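**Unit 3: Door storage and cold drinks**
Handout for the domestic refrigeration module, prepared by Soon-im Hong

The door is the warmest part of a household refrigerator. It leaves the cooled space completely each time it is opened, and its contents meet room air on every side. Items placed there should tolerate repeated small changes in temperature. Bottled drinks, sauces and pickles do. Milk and raw eggs keep better on an inner shelf.

Door bins are moulded to hold containers upright. Check three things before loading one:

- the height between the bin and whatever is fitted above it
- the depth of the bin, front to back
- the total load on the door

Water has a mass of 1,000 g per litre, and tea may be treated as the same for our purposes. Two full one-litre bottles in an upper bin therefore add 2 kg, plus packaging, at some distance from the hinge. Heavy bottles go in the lowest bin that will take them.
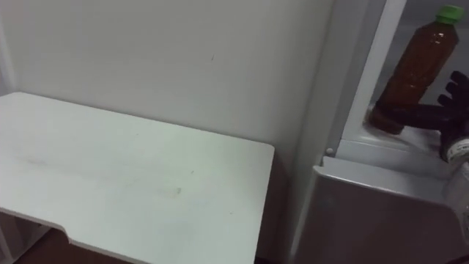
*Fig. 3. Brown bottle with a green screw cap, upright in the upper door bin.*

Bottles are gripped low on the body and lowered until the base is flat on the floor of the bin. Ribbed plastic gives a firmer hold than smooth, particularly once condensation has formed. Caps are tightened beforehand.

**Placement of the appliance.** Allow for the full swing of the door when positioning furniture. A table next to the refrigerator is useful for setting down shopping, but its corner must stay clear of the door's path. In the Prakent practice kitchen the clearance is 60 mm. Wipe the table before unloading.

**Opening time.** Sort items on the table first, then open the door once. For the November exercise the door may be open for no more than 60 seconds in total. Record the start and finish on the Lokia sheet, with the bin used for each container.

Reading for next session: Tovar notes, section on seals and gaskets.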